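Craft & Hobby Help > Cord, Knots and Braiding

Braided cord keeps fraying where I join it
Posted by plaitedpam, Monday, February 20, 2023

Hello all, I've been making lanyards for our market stall in Dritalcombe and I'm going round in circles with the joins. I'm using thin black braided cord, and whenever I bring three strands together the ends go fluffy within a week or so of wear. I've tried clear nail varnish (went white and flaky) and a dab of PVA, and neither lasted.
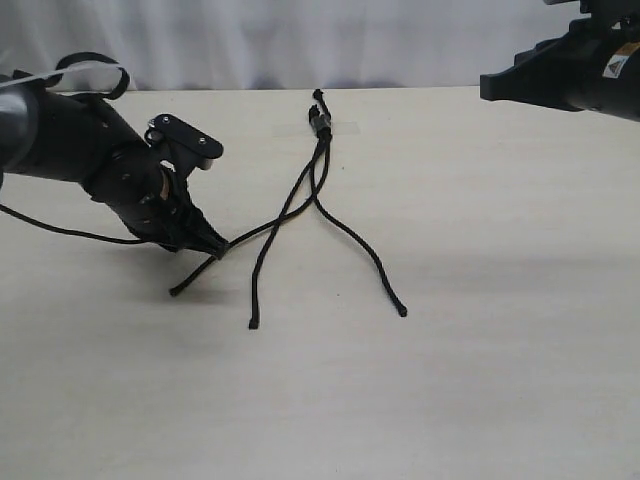 I've still got 280 metres of the stuff from Skonine so I'd really rather not bin it and start again! Is it the cord or is it me? I've got an order to finish by June and I'd like them to survive being pulled about by children.

knotmuch
Probably a bit of both. First find out what it's made of. Snip a bit off and hold it near a lighter, outdoors, with tweezers. If it melts into a bead it's polyester or nylon and you can seal every end like that before you tie anything. If it chars and smells like burnt paper it's cotton, and you'll want to whip the ends with thread instead.
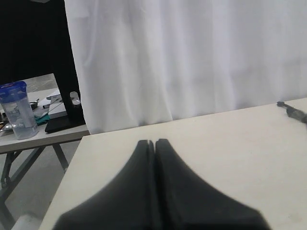
I do mine with waxed thread, 4 turns, pulled really tight and then tucked under. It's fiddly until you get the hang of it. Leave longer tails than you think as well - I used to trim right up to the knot and they all crept out.

Jenkins_shed
just buy better cord. Plendska do a 1,000 metre reel and I've never had one fray 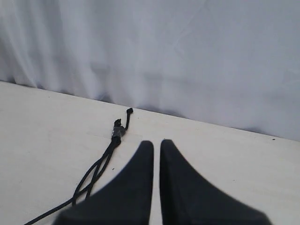

bit pricey though, and check the thickness before you order, mine came up thinner than I wanted

Filed under: cord, fraying, lanyards, selling at markets
Contact us | © Craft & Hobby Help | Back to top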